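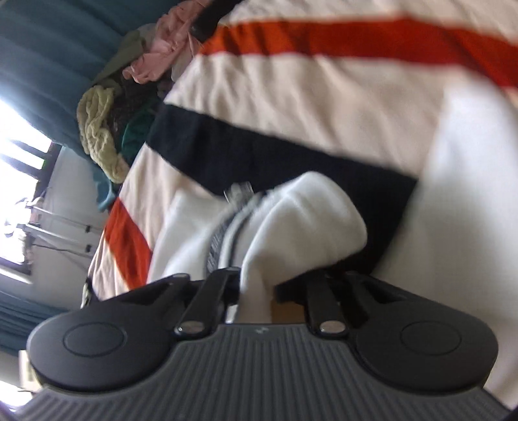
Collecte de démonstrations par pince portative

La collecte de démonstrations par pince portative est une méthode de constitution de jeux de données destinés à l'apprentissage par imitation en robotique. Un opérateur humain tient en main un effecteur à deux doigts, comparable à celui que portera le robot, et exécute la tâche visée pendant qu'une caméra solidaire de l'outil enregistre la manipulation. Les séquences obtenues servent ensuite à entraîner un modèle qui associe l'image observée au mouvement de la pince.

Principe

L'enregistrement comprend le flux vidéo, la trajectoire de l'outil dans l'espace et l'écartement des doigts. La trajectoire est le plus souvent reconstruite après la séance, à partir des images et d'une centrale inertielle. La méthode se distingue de la téléopération, dans laquelle l'opérateur commande à distance un robot présent sur les lieux. Elle permet de travailler dans des logements ordinaires, sans installation fixe.

Application au linge

Les textiles constituent un domaine d'étude fréquent. Un vêtement n'a pas de forme stable, et sa prise dépend des plis, de l'épaisseur du tissu et du support sur lequel il repose. Pour une chaussette, la saisie peut s'effectuer près de l'ouverture, les doigts pinçant l'étoffe au voisinage du bord-côte. Une couverture à larges bandes de couleur, un tas de vêtements à l'arrière-plan ou la lumière vive d'une fenêtre font partie des conditions que le modèle doit apprendre à tolérer.

Le corpus Tristus, constitué par l'atelier Skutberg, porte exclusivement sur le ramassage et le tri du linge. Il réunit 541 démonstrations recueillies dans 31 logements et réparties en six catégories d'articles. Chaque séance dure quelque 10 minutes — étalonnage non compris.

Annotation et contrôle

Les séquences sont découpées en épisodes, du début de l'approche à la dépose de l'objet. Le protocole El Fassi, employé pour Tristus, prévoit la conservation des prises manquées sous une étiquette distincte. Les épisodes dont la trajectoire n'a pu être reconstruite sont écartés. Le format d'échange Cirudlow réunit dans un même fichier les images, les poses et les annotations.

Limites

La pince portative ne restitue pas les contraintes articulaires du bras robotisé : un geste aisé pour l'opérateur peut se révéler inaccessible à la machine. La surexposition et l'occultation de l'objet par les doigts dégradent en outre la qualité des données — en particulier pour les tissus clairs.

Voir aussi

Apprentissage par imitation
Manipulation d'objets déformables
Téléopération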